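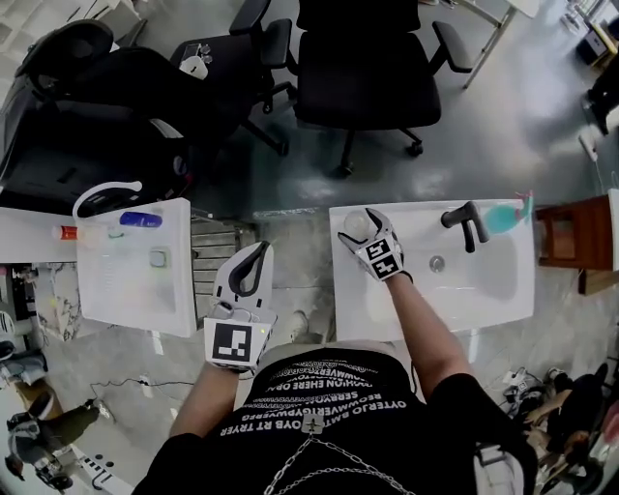

The Gill hand-held gripper comparison was a programme of trials in which several designs of operator-carried gripper were assessed against one another on household tasks. It was conducted by the manipulation laboratory at Hidport under the direction of Vibeke Ragnarsson, with Colin Haslam responsible for the hardware. The programme takes its name from the Gill workshop, where the grippers were printed and assembled. Its principal report was issued on 30 Mar 2021.

Background

Hand-held grippers allow a person to carry out a task with the same end effector that will later be mounted on a robot arm. The operator's movements are recorded and used to train a control policy. The method avoids the expense of teleoperation, but the quality of the recordings depends heavily on the gripper itself. Weight, jaw travel, trigger stiffness and the reliability of pose tracking all affect what an operator is able to demonstrate.

Before the programme began, the laboratory had relied on a single design, the Stalix parallel gripper, for all of its recordings. Operators reported fatigue in the wrist during long sessions, and small objects were frequently lost from the jaws near hard surfaces. Haslam proposed that the Stalix be tested formally beside a lighter alternative, the Brolero, before any further units were built.

Equipment

Both designs were used in pairs, one in each hand. The body of each unit is white and carries square black-and-white fiducial markers, from which the position and orientation of the gripper are estimated. The operator's viewpoint is recorded from the head.

The Stalix has straight jaws that move symmetrically along a rail. The Brolero uses pivoting fingers, which give a wider opening for the same length of trigger pull but cause the fingertips to travel along an arc. Fingertips on both designs are replaceable. Three tip materials were ordered for the programme, one of which was withdrawn after the preliminary sessions when it was found to tear at the mounting screw.

Recordings from both grippers passed through the same controller software, and calibration was repeated at the start of each session. Early sessions calibrated only the left unit and applied the result to both hands. The practice was discontinued in November, and the affected recordings were excluded from the comparison.

Task environments

Trials were divided among three environments: a tabletop, a shelving unit and a washroom station. The washroom station was fitted with white rectangular washbasins, with the operator working between them. It was regarded as the most demanding of the three. The sloping sides of a basin restrict the angle from which a gripper can approach, and glazed and chromed surfaces produce reflections that can interfere with marker detection.

Objects at the washroom station included a small round ball, bottles and a spray bottle. The ball was retained throughout the programme as a reference object. It offers only a small contact area, and when placed in the rear corner of a basin it must be gripped with the jaws close to two walls at once. Spray bottles were presented both upright and lying on the rim.

Procedure

Each of the 19 operators completed the task set with both designs, the order being alternated between operators. A session was limited to 40 minutes, after which a rest period was compulsory. In total, 500 recordings were accepted for analysis. A recording was rejected if a marker was lost from view for longer than the permitted interval, if the operator touched an object by hand, or if the trigger sensor returned no signal at the point of grasp.

Operators were instructed to keep the idle gripper raised and clear of the working area. This rule was introduced after an analysis of pilot data showed that the idle unit often obscured the markers on the active one.

Findings

The report found no single design superior in all environments. The Brolero was preferred on the tabletop and at the shelving unit, where its wider opening reduced the number of repeated approaches. At the washroom station the Stalix produced more accepted recordings. Its straight closing motion was better suited to confined corners, whereas the arc of the Brolero fingers tended to lift the tips away from the basin surface as they closed.

Marker loss was attributed chiefly to wrist rotation and affected both designs. Ragnarsson recommended an additional marker on the side of the body, and this was adopted on later units of each type. Reducing the mass of the Stalix by 100 grams was also recommended, although the change was deferred pending redesign of the battery housing.

Subsequent use

The laboratory retained both designs. Later units accept either finger assembly on a common body, and the washroom station remains part of the standard acceptance test for new fingertips. A proposed extension of the comparison to wrist-mounted cameras was approved in outline but had not been scheduled when the report was issued.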